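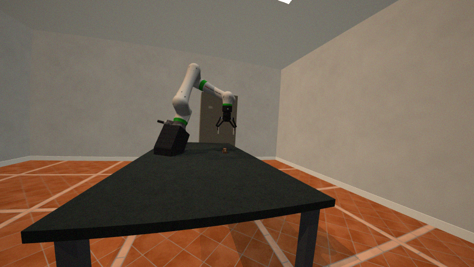
A render with a long black table and an orange tiled floor.

Punska wants its freelancers on "loyalty terms" from May. You take 300 a day in place of your usual rate, and they promise to think of you first when work comes in. Think of you! I asked Osaze Abubakar, who has done their invoices for years, whether the promise is written down anywhere. It isn't.
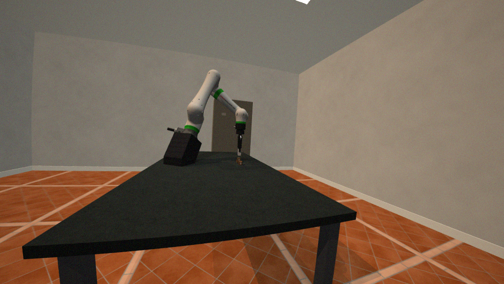 Late payment is my other doubt. Koivisto tried the same deal and I waited 164 days for the last check, with two reminders ignored and a third answered by a robot — the email kind, not a white arm up on a black pedestal. Why would Punska be quicker? I've asked for my old rate and half up front, and I'll hear by Sunday, supposedly.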